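Last updated: 2023-09-25

A fault that gets logged is a fault somebody can fix. The ones that worry me never reach the log.

In February an arm at our Luresley site kept squeezing after its stop command. The job was dull: put a bowl on a wire stand. The fingers closed on the rim, the software said stop, and the motor held its force for 6 seconds more. The bowl cracked. Rizal Yusof wrote it down as "object damaged" and started the next run. I would have done the same.
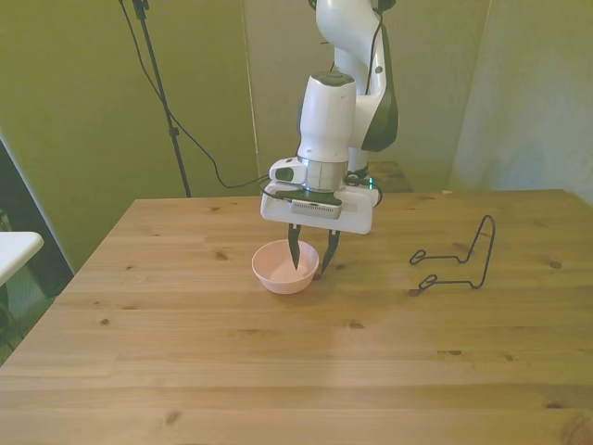 The gripper at the bowl, with the wire stand to the right.

When Araba Quartey went back through 2,153 runs, she found the same delay in 226 of them. Most had been marked as successes. The bowl ended up where it belonged, so the run passed.

I think that way of scoring is wrong. A stop command that arrives late is a safety failure whether or not anything breaks. Plastic gives a little. A finger gives a little too, and we reach into that space to reset the objects all day long.

The supplier has sent new firmware and says the delay is gone. Maybe so. I'd still like stop time recorded on every run, in its own column, and the arm shut down when it runs over. Kwabena Gbeho says this will slow us down. It will, and we should do it anyway.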